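Vorura Household Goods Reuse Program
Progress report to the Dewan Fund, second reporting period
Prepared by Fathima Sarkar, Sunday, December 15, 2013

1. Intake and sorting

Intake for the period closed at the end of November with 2738 items logged at the Flitness depot. Kitchenware made up the largest category, followed by bedding and small cleaning goods. Items are graded at the door and entered in the stock register on the day of receipt. Grade C stock goes to the recycler and does not appear in the totals for distribution.
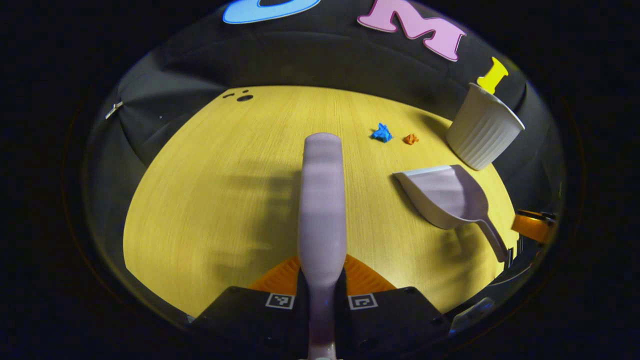

Cleaning tool with a pale lavender handle.

The register was moved to the new database in the first month of the period. Duplicate entries from the old spreadsheets were removed by hand, which delayed the monthly return by five days. The return is now on schedule.

2. Distribution

Starter packs are issued to households moving into permanent housing on referral from partner agencies. Four agencies now refer regularly, against three at the last report. Average time from referral to collection has fallen, although deliveries to the Vament district remain slow – the van is shared with the furniture service and is available there only on alternate weeks.

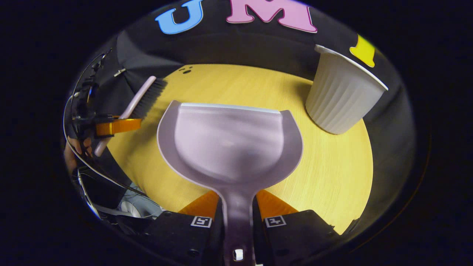 Pack contents were revised following comments from the agencies. Curtains were dropped from the standard list and are now issued on request. Bedding is still short in the larger sizes, and a limited purchase was made from the contingency line to cover open referrals.

3. Budget

Spending is within the approved budget. Rent and utilities are on profile. Vehicle costs are over profile owing to brake repairs, offset by an underspend on packaging.

4. Next period

– Agree a fixed weekly van slot for Vament.
– Complete the shelving in bay 3.
– Submit the revised referral form to the Fund for comment.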